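Okora workshop releases build files for hand-held gripper pair

February – Okora, the shared workshop run by Onell, has released the build files for Ikus, a pair of hand-held grippers for recording manual tasks. Each gripper has padded fingers and a cube carrying square black-and-white markers, which are used for position tracking.
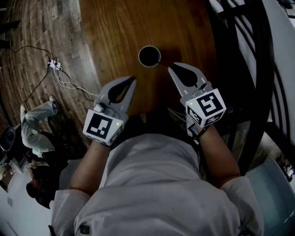
Ikus grippers held over a round wooden table, the right one close to a cup.

The parts list runs to 21 items per gripper. Finger travel and marker size can be changed in the drawing files. A first batch of 12 pairs will be assembled by workshop members. Printed parts for one pair weigh 400 grams.

Build files and wiring notes are available from the Okora workshop page.

Ends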